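Wednesday

Spent most of the day on fingertips again. Hussam Sfeir had left the new Linolance pair on my desk with a note saying they were softer than the last lot, and they are, a bit. They bend where the old Tatach ones would dig in. I had both sets weighed and labelled before tea.

The job is still the bathroom one. Lokora want to know which tips and which wrist camera we would put forward, and they want it in writing by the end of December. I have been treating it as two questions. Hussam thinks it is one, as the camera can only see what the tips leave room for. I had to agree with him by the afternoon.

Tips first. I ran the Tatach pair in the morning at the lower grip setting and the Linolance pair at the same setting after that. The Tatach tips hold a small bottle well enough but slide on anything round. The Linolance ones take a better hold on lids. I don't like how they are fixed on. The screw is tiny and you need the short driver, and I lost ten minutes looking for it under the bench.

Then the cameras. We have two to choose from, the Sayegh and the little one we have used since summer. The Sayegh will not focus on anything nearer than 300 mm, so it is no good at the wrist once the arm comes down. I mounted it on the stand instead and had it looking across at the sink and the arm together, and for that it is very good. The small one stays at the wrist. It has trouble close up too, and white things against pale things give it very little to work with. I tried the exposure at 80 and then at 440 and could not say either was better.

Hussam suggested turning the wrist mount a quarter turn so the tips come in from the bottom of the picture and not the corner. I said we would lose the cable slack. We left it as it was. I may try it tomorrow with a longer cable if there is one in the cupboard.

Also need to write down the speed we used, as I changed it after lunch and did not note it. Slower is better near the tap. I keep wanting to hurry the approach and then stopping it myself.

Put two views in so I remember how different they are.
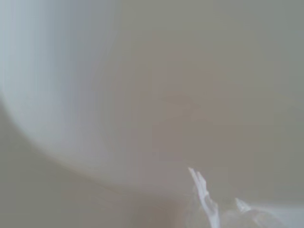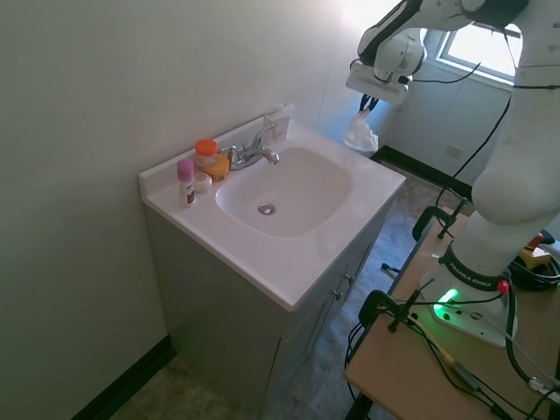 First one from the wrist, second from the stand. Same place, same day.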